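Handout 2: learning to stack from demonstrations
Notes by Nives Pellegrini, revised 29/06/2018

Hello again! Last time I promised we'd get off the whiteboard and on to something with crockery in it, so these notes go with the Braseo task, which is the one I'd like you to have in your head when you read the Walleck paper. The job sounds dull enough. There are bowls on a table and a little wooden rack, and two arms have to get the bowls on to the rack. My gran could do it half asleep. Writing down the rules for it by hand is horrible (Manolis Economou had a go, and gave up once he had 155 special cases).

So we don't write rules. A person drives the arms through the task, we record what the cameras saw and what the joints did, and then we train a policy to copy the link between the two.

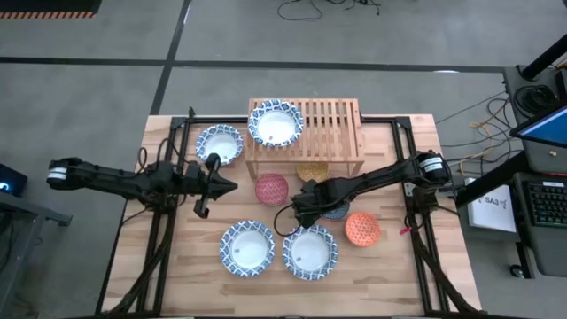

Why use two arms when one could carry a bowl?
Because a lot of the interesting trouble comes from sharing. With two arms the policy has to learn who goes first and who keeps clear, and a single arm never has to deal with that.

Now, the bit that people get wrong in the coursework. Copying works nicely while the arm stays close to places the demonstrator visited. Drift a little and the policy is looking at views it has never met, so it makes a slightly worse guess, which takes it somewhere odder still. We call that compounding error, and it's the main thing I want you to take from this week. Parisa Naseri's fix was to collect 40 extra demonstrations that start from a bad position on purpose: gripper too low, bowl off to one side, that sort of thing.

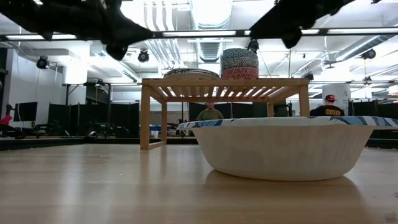 And they helped far more than another 40 tidy ones did! I was surprised, I'd have bet on the tidy ones. The recovery demos look clumsy when you play them back and you'll be tempted to throw them out when you clean your data. Please don't.

The other thing we changed was how far ahead the policy plans. Asking for one step at a time gave us a lot of dithering over the rim of a bowl. Asking for 11 steps in one go, then looking again, smoothed it out. Leonardo Monti thinks the number hardly matters so long as it's more than 2, and I think he's wrong, so there's a nice project in there if anyone fancies it.

Last bit is cameras. A fixed camera is good for the layout of the table, but an arm can easily block its view. A wrist camera moves with the hand and gets a close look at whatever the fingers are about to reach for. We feed in both. 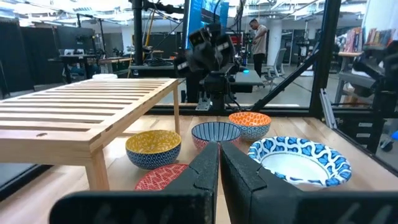 Fig. 3. Wrist camera view: gripper fingers, patterned tableware and the slatted wooden stand.

For next time, read sections 2 and 3 of Walleck and skip the appendix. Then sketch what you'd expect to happen if we took the wrist views away at test time but left them in for training. Half a page is fine. Give it to Teresa Heffernan if I'm not in.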